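Equipment budget, second progress report
Prepared by Réka Lengyel for Imani Begay, Kirkel Fund
2019-01-24

Spending since the last report has been lower than planned. We held back the order for the second arm while Praver revised its quote, and the revised figure came in with delivery included but without the controller spares. Géza Bozsik has asked for the spares to be priced separately. We expect to sign once we have that price, and the arm should be with us 11 weeks after the order is placed.

Grippers remain the item most likely to change. The original plan allowed for two bought-in units from Tóth. We have bought one and would like to move the money for the other into printed parts and a better printer. Printed fingers wear faster, but we can replace them the same day and alter the shape when a task calls for it. Sheldon Gagnon keeps a log of breakages, and his figures will decide how much filament and how many fasteners we put in the budget for the second half of the year. 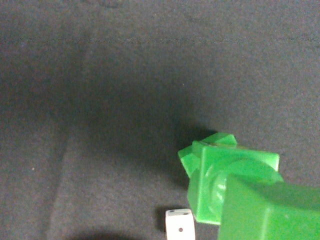

The small-object work has also shown where we under-budgeted. We set aside nothing for work surfaces, and felt needs replacing more often than we thought. It picks up lint and the nap gets pushed out of line, which changes how it looks to the wrist camera. We have added a line for 15 sheets, enough to last until June. Lighting was quoted together with the bench frames and stays within its original sum.

Training costs are unchanged. Aslak Tveit attended the Giston safety course in place of Géza, and the fee was the same. A further place will be needed when the second arm arrives.

Requests for your decision:

Move the money for the second Tóth gripper to printing, as set out above. No increase in the total.

Agree to carry 5 per cent of the equipment line over into the next period, to cover the controller spares if Praver's price arrives after the period closes.

Invoices paid to date are in the attached sheet. The service contract for the first arm is still with our purchasing office and will be covered in the next report.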